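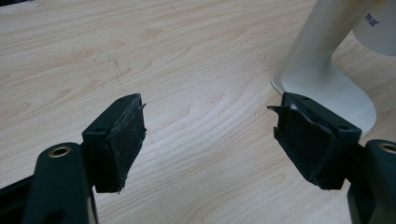 Themis Rallis, Lecturer in Wood Science
Handout 9 — Grain figure and how a board is cut

Growth rings run nearly parallel to the stem. A flat-sawn face meets them at a low angle, so the rings show as arches or loops. A quarter-sawn face meets them close to 90 degrees and shows straight lines.

Arch-like figure alone does not identify a species. Check the end grain with a hand lens before filling in column 2 of the worksheet.

Reading: Ekpo, course notes, section 18.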